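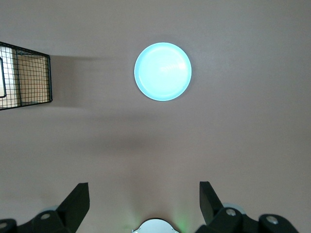
The blue plate and the wire basket, from the gripper's side.

2024-02-08

A long day at Menstead and my feet know all about it, but I want to get this down before bed, while I still remember what I thought and before Shirin talks me round to her way of seeing it.

We spent the whole of it on the plate. One pale blue plate, lying flat with plenty of room on every side, and you would think that was the kindest job you could give a machine. I have cleared ten thousand plates in my life without a thought in my head! But a flat plate gives two fingers very little to hold. The rim is only slightly raised, and there's the shine from the overhead light on one half of it, which I kept fretting about all morning (Shirin says I fret about glare the way my mother fretted about draughts, and she has a point).

I do the thing myself every evening with my thumb under the edge and a bit of a tilt, and I stood at the sink tonight doing it slowly, over and over, trying to work out what my hand knows. The tea towel got quite damp and I got no wiser.

Shirin Esfahani is the hopeful one of us. She wants up to 200 tries logged by April and thinks the Starari people will have something fit for a real kitchen not long after. I love her for it, I really do, but I think of Mum's kitchen, with the cat on the worktop and six things stacked in the washing-up bowl, and I can't see it yet. Folding a shirt, perhaps. Wiping a table, maybe sooner. Crockery that belonged to somebody's grandmother, no, I'd want to be standing right there with my hands out.

Still, I caught myself rooting for it today, leaning over with my own fingers half closed. Must remember to ring Hekham about the spare plates, and take the bus money out of my other coat.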